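Chapter 3
When the Arm Keeps Going

My first real robot scare happened on a Saturday in October 2021, and I was holding a sandwich. I was the new person at a small shop called Pallham, and I'd been told to keep an eye on an arm that folded cloth and set it aside. Fold, lift, set down, go back. I had watched it do that all morning and had pretty much stopped watching.

Then it set a cloth down and kept pushing. The gripper went into the table, the motors started to whine, and I stood there chewing for what felt like a week before I hit the stop button. It was around 30 seconds, according to the log. The table had a dent in it and one finger of the gripper was bent. I was fine, but my hand had been in that same spot a little earlier, straightening a corner.

My boss then, Angelica Dagdag, didn't yell. She asked me what the arm thought it was doing. I said it was broken. She asked again, and it took me two days to come up with a better answer.

The arm thought it was still in the air. A force sensor in the wrist was supposed to say "okay, you've touched something," and its cable had worked loose. A loose cable reads zero. Zero also happens to be what the sensor reads when the gripper isn't touching anything at all — so the controller, a Drondum unit we all trusted far too much, saw a perfectly normal number and kept going down.

We'll call this a silent fault. A loud fault stops the machine and puts a message on the screen, and you grumble and fix it. A silent fault looks like good news. Most of this chapter is about finding the silent ones before they find your fingers, and the fix we used at Pallham (a cheap one!) is worked through in Section 3.2. 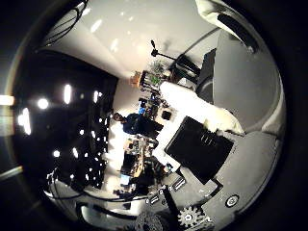 Loose cables sound like a silly thing to build a chapter on, I know. But every time the wrist turns, the wire behind it bends a little, and the plug takes the strain. Look around any room where people work on these machines and you'll find black cables hanging in loops and more of them tangled up somewhere else, with a crowded bench behind. I'm not scolding anyone, my own bench is worse. Just get in the habit of asking, for each wire that runs to a sensor, what number the controller would see if that wire came out right now. If the answer is a number it also sees on a good day, write it down. You'll need that list for the first exercise.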